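**Bastness workshop: two-arm block sorter, progress to 11th April**

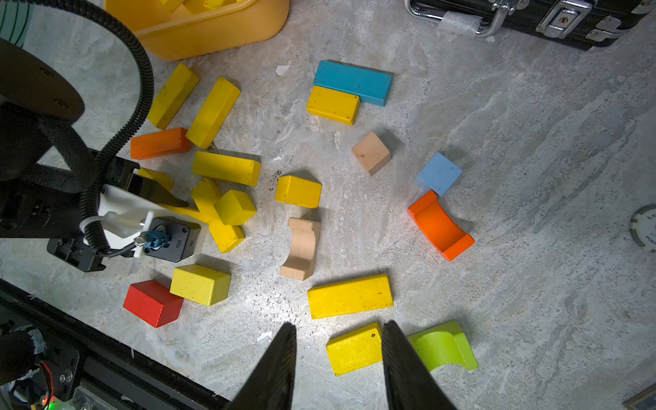 *Wrist view of the table, second arm at left, yellow bin at the top.*

Both arms are now fitted and share one table. The sorting program picks by colour only; picking by shape is next. We have logged 1000 picks towards the 3000 in the plan. Long blocks lying across one another still give the most trouble, and arches on their side are slow.

Spending is within the grant. Cable and brackets came from Liline, with up to 13 days' wait on each order.

Still to do:

- rewrite the grip routine for arches
- tidy the cable run on the second arm
- finish the remaining picks by August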